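# Open day at Onstead (and yes, I stayed for all of it)

June 2023

So my neighbor Omar Karam has been telling me for ages that I should come see the robotics lab over in Ultthorpe, and this time I finally said yes. Onstead opens its doors twice a year, you sign up online, you get a sticker with your first name on it, and then you're pretty much free to wander. I had sticker 235. Omar had 31, because Omar signs up for things the minute they go live.

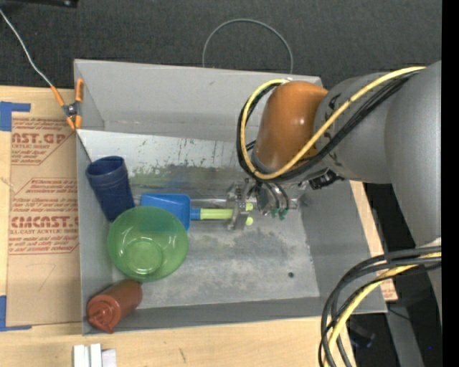 We got there a little after ten and the parking lot was already a mess, so we left the car by the feed store and walked. Worth it! They had five stations set up on the ground floor and a coffee table in the hallway with those tiny lemon cookies. I did the stations in the wrong order, of course. I started at number four since that was where the shortest line was, and number four turned out to be my favorite thing of the whole day.

It was the bin picking station, run by a very patient guy named Radosław Urbańczyk. The job sounds so dull when you say it out loud: a robot arm reaches into a big gray bin and picks things up. A cup, a bowl, a squeeze bottle, a toy shovel. My two-year-old nephew does this all day long and we don't sell tickets. But I stood there for two full rounds and then got back in line for a third.

Radosław explained that the see-through stuff is the part that makes him lose sleep. The green bowl is translucent, and when it sits on top of something else, the color underneath comes through. You and I look at it and think "bowl, with a blue shovel under it" and move on with our lives. A computer might decide there's a teal thing in there that doesn't exist. I had never once thought about that, and now I can't look at my own Tupperware the same way.

The shovel gets its own share of trouble. It's long and skinny at one end and wide at the other, so if the robot grabs the handle too far back, the scoop swings around and dips. A kid next to me asked why they didn't just use a magnet. Radosław took the question completely seriously and talked about plastic for a good while – I liked him a lot for that.

What surprised me most was how homemade it all feels up close. I was expecting a shiny white showroom. Instead there's blue tape on the table, cables looping all over the arm, and an orange-handled clamp on the side of the bin like the ones my dad has in his garage. I asked if they tidy up for visitors and Radosław said this was tidied up.

The other stations were good too, just less my thing. There was a talk about a sorting project they're doing with a company called Tóth, and I caught the second half of it. Omar loved it and has been quoting it at me ever since.

We left at lunchtime and got soup in Poltden on the way home. The sign-up for the next open day isn't up yet, but Omar says he'll text me when it is.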